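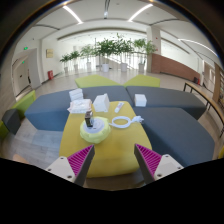
The yellow ottoman, halfway through the big sort-out

Hello and welcome to the June gallery! If you've been following along you'll know the upstairs lounge at Tretdale has been my pet project for a good while now, and that the seating was what I fussed over most. I went with the modular blocks from Livuretti in the end (blue-grey for the main run, lime green for the back row) and I still grin every time I come up the stairs. Nabila Wuisan thought the green would be too much. She now sits on the green.

My favourite piece is the low yellow ottoman, which was meant to hold magazines and the odd cup of tea. You can guess how that went. Everything without a home lands on it: the coiled white cable, a little dark bottle on its white disc and fuzzy lime pad, a white box, a tube with a pink and white label, a clear bag of soft white bits, and the tissue packs piled up behind. There's a small white box over on the sofa as well, so it's spreading!

My rule for sorting is pretty basic. Cables get coiled and go in the drawer by the window, tissues go to the shelf near the door, and anything in a tube gets its cap checked before it goes anywhere near upholstery (ask me how I learned that one). The fuzzy pad can stay, I love the colour against the yellow.

A few of you asked about prices. The ottoman was $297 and the cushioned green seats came from the same range, though I'd have to dig out the receipt for those. Delivery took 3 weeks and Sugeng Pelupessy helped me shuffle the blocks into place, then shuffle them all back again when I changed my mind about the corner.

Next up is a proper basket for the clutter. I've got my eye on one from Flaltano for $70, if they ever get the grey back in stock.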